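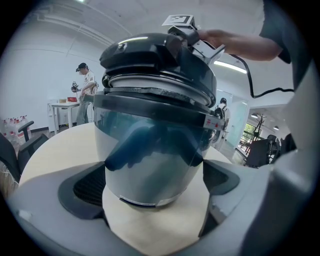
Petchrat 2 Headset with Tinted Visor

Sold by Cekar
Product code: PR2-83
Availability: in stock at the Borkance store, other branches to order

Overview

The Petchrat 2 is a full headset with a domed black housing and a curved, see-through visor in a blue-grey tint. It is meant for people who wear a headset for a good part of the working day and need to take it off and put it back on often. The weight sits mainly on the crown of the head and the visor hangs in front of the face without touching it.

It replaces the first Petchrat, which we stopped selling last July. The headband and the visor fixings have both changed, so parts from the older model will not fit. If you have spare pads left over from a first model, they can still be used at the back of the head but not at the front.

Housing

The outer shell is glossy black plastic. It shows fingerprints, and customers who mind this usually keep a cloth with it. The shell is in one piece and cannot be opened at home. Small scratches can be polished out with any plastic polish that does not contain solvent. Deeper ones cannot, and we do not sell the shell on its own.

Visor

The visor is curved from side to side and gives a wide view. The tint takes the edge off overhead lights and is light enough to read print through. It is not a sunglass lens and should not be used for looking at the sun, at welding or at any kind of laser.

Like any curved visor it picks up reflections from a bright room. If this bothers you, turn so that the nearest window is behind your shoulder, or ask us about the matt visor, which is a separate part and takes a week or two to come in.

Each visor carries a small white sticker near the bottom rim. Please leave it in place. We ask for the details on it when you order a replacement, and an order without them takes longer.

Size and fit

One size, adjustable. Turn the wheel at the back until the band is snug, then let it out by one click. The front pad should rest just above the eyebrows. Most people can wear glasses underneath, though very wide frames may press at the temples. You are welcome to try one on in the store before you buy.

People with long hair should tie it low. A high ponytail pushes the band forward and the visor ends up too close to the nose.

What is in the box

Headset with visor fitted
Front pad and back pad
One spare front pad
Cleaning cloth
Printed guide in English and Thai

Cables, stands and carry cases are sold separately.

Cleaning

Wipe the visor with the cloth supplied, dampened with clean water. Dry it straight away or it will mark. Do not use kitchen roll, glass cleaner or alcohol wipes on the visor — they leave a haze that will not come off. The shell can be wiped with mild washing-up liquid and water. The pads come off and can be washed by hand. Let them dry fully before fitting them again, overnight if you can.

Smudges on the inside of the visor are normal after a few hours of wear. It is easier to reach them with the headset upside down in your lap.

Storage

Stand the headset upright on a flat surface, away from heaters and direct sun. Do not hang it by the strap and do not rest anything on the housing. For longer storage, put a soft bag over it, with the pads taken out and kept beside it.

Spare parts

Visor, blue-grey tint: part 17
Visor, matt: part 86
Pad set, front and back: ask in store
Rear adjusting wheel: fitted by us only

Visors can be changed at home in a few minutes. The guide shows the steps. If a clip feels stiff, stop and bring it in, as the clips are moulded to the band and a broken one means a new band.

Guarantee

The headset is covered for two years from the date of purchase against faults in the housing, band and visor clips. The visor itself is covered for cracks found on opening the box but not for scratches. Pads are not covered. Keep your receipt. We can look up purchases made at our own stores, but not those made through Prarevton or other dealers.

Returns

Unused headsets can be returned within 30 days in the original box. For hygiene reasons we cannot take back pads once they have been worn. If only the fit is wrong, please speak to us before sending anything back. A thicker or thinner pad often sorts it out.

Questions and orders

For orders of more than five, or for schools and workshops, contact Lamduan Tanasarn at the Borkance store. For repairs and spare visors, ask for Thanakorn Yensuk at the service desk. The desk is closed at lunchtime.

Page last updated Tuesday, April 2, 2024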